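Grounds crew and robots, anyone else going through this?
Forum: Grounds & Facilities

slabwalker37
Started 9 Apr 2025

So Cusden put a Stulline patrol unit on our plaza and it does the paving inspection now. I used to walk the whole thing with a clipboard, and now I sit inside and go through what it sends back. My knees are happy. The rest of me, not so sure — I miss being out there.
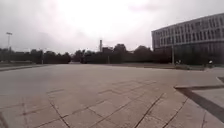

Plaza, building side. Two long cracks near the raised step.

It flagged both of those cracks, fair enough. It also flagged 36 perfectly good joints and I had to clear every one by hand.

mortarandmop
36 is nothing. We had 47 on one run at Oller and the boss still called it time saved. Whose time??

ríos_nights
I'll disagree with both of you. At the Ríos site I got moved to repairs when ours came in and I'm never going back to clipboards. You guys are complaining about a better job.

slabwalker37
You got moved to repairs. I got moved to a chair! There were 2 of us on the walks and the other guy's hours got cut, so that's part of it too.

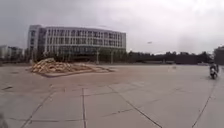 Same plaza, with the rubble pile on the left and a scooter over on the right.

Take that pile. On foot I'd go over, see what's in it and call whoever needs to haul it. Now it's a line in a report, I type "debris, large" and it goes in a queue.

mortarandmop
Who reads the queue?

slabwalker37
Me, mostly.

ríos_nights
OK that part is dumb. Ask for one walk a week in writing, though. We got that in June and it stuck.

slabwalker37
Might try it. They want to go over the hours again anyway, so I'll bring it up then.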